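Cirnwood library to keep evening opening after trial

Dec 30, 2020

Cirnwood Library will stay open until 8pm on two evenings a week throughout the coming year, following a trial that began in September.

The town council agreed the longer hours at its last meeting before the holidays. The library had closed at 5pm every day for several years, and people who work in Olari or further down the valley had long complained that they could not get there in time to return a book.

A total of 3,314 loans were made in the evening hours during the trial, according to figures given to councillors. The library also signed up 82 new members, many of them parents collecting reading books for school.

Ilídio Falcão, the head librarian, said he had expected the evenings to be quiet.

“We thought it would be a few people picking up reservations on the way home,” he said. “By the third week we had to put a second person on the front desk.”

Visitor numbers remain limited and tables must still be booked in advance. Each booking lasts one hour. Masks are required inside the building, and returned books are set aside for three days before they go back on the shelves. 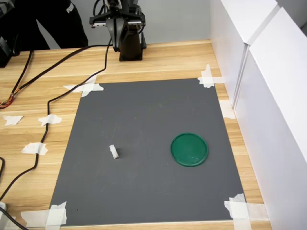
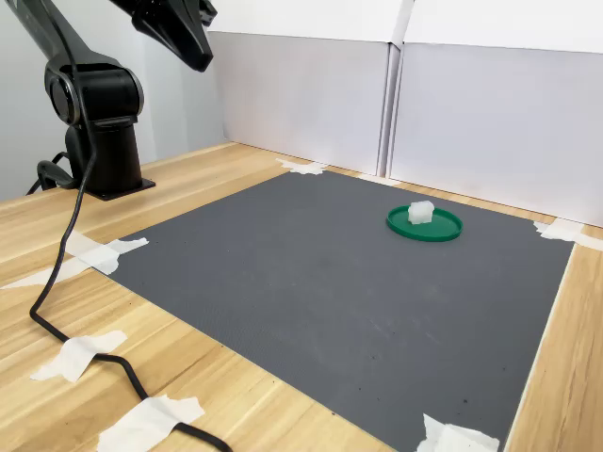
The extra hours will cost the council less than first planned, as two part-time staff have agreed to move from the morning shift. The library will open at 10am instead of 9am on those days.

Councillor Gonçalo Carvalho, who voted for the change, said the later start had drawn some objections from older readers.

“I have had letters about it and I understand the point,” he said. “The other mornings are staying as they are.”

A request to open the Vilela branch in the evenings was turned down. The branch has no heating in its main room, and repairs to the boiler are not due to be finished until spring.

Home deliveries for readers who cannot leave the house will continue in both areas. Requests can be made by telephone or left at the front desk.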